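Stimik opens winter knitwear repair and sorting room at Schouten Yard

Free mending and low-cost woollens available to local households from November

Stimik, the clothing reuse charity, has opened a new room at Schouten Yard where donated knitwear is sorted, mended and passed on. The room takes in jumpers, cardigans, hats, scarves and gloves, and will run through the winter until the end of March.

The charity has handled donated clothing for 11 years but until now has sent most of its damaged knitwear away for fibre recycling. Last winter it weighed what was leaving the building and found that a large share of it had only small faults, such as an open seam, a pulled thread or a missing button. The new room has been set up to deal with those faults on site.

In its trial period the room received 1,780 knitted items. Of these, 226 needed some form of repair before they could go out again. The remainder were either ready to use after washing or were too worn or felted to be kept as clothing.

Lizelle Rampersad, who manages the room for Stimik, said: "People are used to throwing a jumper out when the side seam goes. It is one of the easier things to put right. If the two edges are still sound you can close it up in a quarter of an hour, and most of that time is spent finding the right thread."

The work is done in stages. Bags are opened at the receiving counter and the contents are checked for moth damage. Anything with signs of moth is sealed and put in a chest freezer before it goes any further. The rest is sorted by weight of knit and then by colour. Dark items are kept together and are checked near the window, where a dropped stitch or a thin patch on black or navy wool is easier to find.

Seams are checked by hand. The sorter turns the garment over, takes hold of the edge and draws it along between finger and thumb, stopping wherever the fabric feels thin or loose. Frayed edges are trimmed only if the thread ends are too long to be worked back in. Hats are checked the same way, with attention to the crown and to any bobble or toggle that has been sewn on. 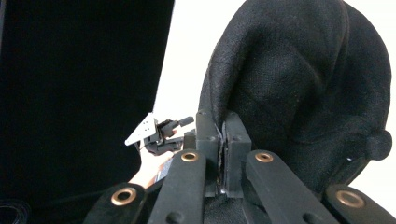 Black knitwear makes up a bigger part of the donations than the charity expected. It is also the hardest to mend well, as no two blacks match. The room now keeps a drawer of black yarns and threads sorted from warm to cool, and menders are asked to hold each one against the garment in daylight before starting. Where no match can be found, the item is given a visible darn in a contrasting colour if the person collecting it is happy with that.

Jericho Estrella, lead mender, said: "I would sooner do a red darn that looks meant than a black one that is nearly right. With school jumpers and work clothes you don't have that choice, so those go to the top of the pile and get the best match we have."

Mended items are washed again, dried flat on mesh racks and left overnight. They are then folded and put out on the shelves by size. Hats and gloves go into shallow trays by the door. Nothing is hung, as hangers pull heavy knits out of shape at the shoulder.

Households can collect up to 4 items per visit. There is no charge for children's sizes. Adult items are priced low, and the money goes towards yarn, needles, washing powder and the electricity for the drying racks. No proof of income is asked for and there is no need to book.

People can also bring in their own knitwear to be mended. Small repairs are free and can often be done while the owner waits. Larger ones, such as a worn elbow or an unravelled cuff, are labelled and kept for collection. Stimik asks that anything brought in for repair is washed first and that any loose buttons or trimmings are put in an envelope or pinned inside the garment.

A set of shelves, two cutting tables and the drying racks were supplied by Vitex, the shopfitting firm based on the same site. Vitex also moved the sockets on the back wall so that the steam iron and the overlocker can be used at the same time. The sewing machine and overlocker were bought second-hand with a grant from the Telell Fund, which also pays the rent on the room until spring.

Rampersad said the layout had changed several times since the trial. "We began with the washing at one end and the shelves at the other, and clean jumpers were being carried past dirty bags all day. Now it goes one way round the room. We have put a stool at every table as well. You can't check seams for three hours standing up."

The trial also led to a change in how sets are handled. Hats and scarves that arrive together are now tied together with tape at the counter and stay tied until they reach the trays. In the first weeks many of them were split up in the wash and could not be matched again.

Items that cannot be saved as clothing are still put to use where possible. Felted wool is cut into squares for patches and insoles. Plain knit in good colour is unravelled and wound for darning. Ribbed cuffs and waistbands are taken off whole and kept, as they can be sewn on to another garment where the original has gone slack. Only what is left after this is bagged for fibre recycling.

Mending evenings

A mending evening will be held once a week in the same room, starting at 6.30 pm. Each one covers a single job: closing a side seam, darning a heel or elbow, picking up a dropped stitch, or fixing a bobble back on to a hat so that it stays. Estrella will lead the first run. Yarn and needles are provided, but people are asked to bring something of their own to work on. Children over ten can come with an adult.

"Most people who come have one jumper in mind," Estrella said. "It's been in a bag at the bottom of the wardrobe for years. We start with that one."

What to donate

Stimik is asking for:

Adult and children's jumpers and cardigans in any size
Hats, scarves, gloves and mittens, including single gloves
Part-used balls of wool or wool blend yarn, especially black, navy and grey
Darning mushrooms, blunt wool needles and stitch holders
Flat buttons in sets

The room cannot take duvets, pillows, shoes or coats. Coats should go to the main Stimik shop, where there is space to hang them.

Donations should be dry and in a closed bag. Items with holes, open seams or frayed edges are welcome and do not need to be kept apart from the rest, though a note saying where the damage is will save time at the counter.

Visiting the room

The room is on the ground floor at Schouten Yard, through the second door on the left of the courtyard. There is level access and a toilet on the same floor. It is open from 10 am to 4 pm, with donations accepted until 3.30 pm. Opening days are listed on the board at the courtyard gate and in the window of the main shop.

Notes for editors

Stimik is a registered charity collecting, mending and reselling clothing and household textiles. Its main shop and the Schouten Yard room are run separately, and repairs are only accepted at the Yard.

Lizelle Rampersad and Jericho Estrella are available for interview. Visits to the room during opening hours can be arranged through the Stimik press desk. Please allow two working days for a reply.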